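Ticket 785: Daden cell 2, wrist camera offset
Opened: 2023-07-04
Assigned to: Rosângela Lopes
Status: Monitoring

Operators at the Siqueira site reported that picks were landing to one side of the target after the gripper was changed. The arm passed its joint check. The stored camera offset still referred to the former gripper.

The offset was cleared and the table marker taught again at reduced speed.
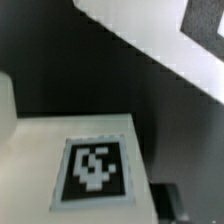 The new values were saved to the Totell controller, and a run of 200 picks was ordered before release to production. The ticket remains open pending the result.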